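양팔 셀 공용 작업영역 규칙, 시뮬레이션 단계에서 어디까지 잡아야 하나
자동화 표준·안전 게시판 | 답글 6

회색볼트
사내 작업표준 개정 중입니다. 대상은 테이블 한 대에 팔 2대를 올린 분류 셀이고, 양쪽 팔이 각자 트레이를 담당합니다. 가운데 구역은 양팔 모두 진입 가능합니다.
현재 초안은 다음과 같습니다.
1) 중앙 구역은 한 번에 한 팔만 진입. 점유 신호는 상위 제어기가 관리.
2) 트레이 위에서 그리퍼를 열기 전 TCP 높이 확인. 트레이 벽 상단보다 높으면 개방 금지.
3) 시뮬레이션에서 무충돌 1,000사이클을 채운 프로그램만 실기 반입.
3번에서 의견이 갈립니다. 다른 현장은 어떻게 하시는지요.

포카요케
1번은 이견 없습니다. 3번은 사이클 수만 적으면 의미가 약합니다. 같은 초기 배치로 1,000번 돌린 것과 매번 배치를 바꿔 돌린 것은 전혀 다른 시험입니다. 난수 시드와 배치 범위를 기록 항목에 넣으세요.

Corina Plattner
저희 Hurnari 라인도 비슷한 구성입니다. 배치 조건은 9종으로 고정하고 조건별 합격 기준을 따로 둡니다. 완전 무작위로 돌리면 불합격이 나왔을 때 재현이 안 되는 경우가 많았습니다. 시드를 남겨도 물리 엔진 버전이 바뀌면 결과가 달라집니다.

포카요케
엔진 버전을 고정하면 될 일입니다. 조건 9종은 결국 작성자가 떠올린 경우만 보는 셈이라 저는 반대합니다.

mk_servo
2번에 질문 있습니다. 높이만 보면 벽 쪽으로 붙은 경우를 못 거릅니다. 저희는 Movilberg 셀에서 벽 내측과 손가락 사이 최소 간격도 걸어 둡니다. 그리고 케이블이 빠져 있네요. 시뮬레이션 모델에 베이스 뒤 케이블이 있어도 충돌 형상이 꺼져 있으면 1,000사이클이든 1만 사이클이든 무충돌로 나옵니다. 충돌 검사 대상 목록을 표준 부속서로 붙이는 쪽을 권합니다.

회색볼트
케이블 건은 맞는 지적입니다. 부속서에 넣겠습니다. 벽 간격도 2번에 추가하고 2-1, 2-2로 나누겠습니다. 초안의 적용 대상 그림은 아래 것을 씁니다. 분홍 트레이와 청록 트레이에 팔이 하나씩 붙고, 중앙의 흰색 반원형 클립과 주황색 큐브가 놓인 구역이 1번의 공용 구역입니다.

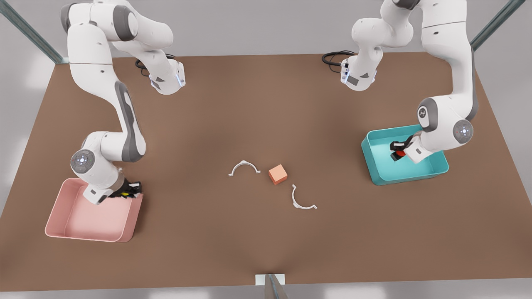 Ataahua Tawhiri
1번은 점유 신호만으로 부족하다고 봅니다. 신호를 쥔 팔이 보호정지에 걸리면 반대쪽 팔은 계속 대기합니다. 타임아웃을 명시하고, 만료 시 자동 해제가 아니라 양팔 정지 후 수동 복구로 적어야 합니다. 저희는 60초입니다.

mk_servo
60초는 길지 않습니까. 정상 점유가 약 2초면 끝나는 공정인데, 그 시간이면 앞 공정까지 밀립니다.

Ataahua Tawhiri
값은 공정별로 정하면 됩니다. 제 요지는 자동 해제 금지입니다. 멈춘 팔이 중앙에 남아 있는데 점유만 풀리면 반대쪽이 그대로 들어갑니다.

Corina Plattner
자동 해제 금지에 동의합니다. 복구 절차에는 파지 상태 확인도 넣으세요. 물건을 문 채로 원점 복귀시키다가 트레이 벽을 치는 사례가 저희 쪽에 있었습니다.

회색볼트
반영하겠습니다. 타임아웃 값은 공정별 표로 빼고, 만료 시 양팔 정지와 수동 복구를 본문에 둡니다. 3번은 엔진 버전, 시드, 배치 범위를 필수 기록으로 하되 고정 조건과 무작위의 비율은 아직 미정입니다. Sesteck 쪽 셀도 같은 표준을 따라야 해서 그쪽 의견을 받은 뒤 개정안을 다시 올리겠습니다.

포카요케
비율을 정하실 때 고정 조건은 회귀 시험용, 무작위는 반입 심사용으로 용도를 구분해서 적어 주세요. 합산해서 1,000으로 세는 방식이면 저는 계속 반대입니다.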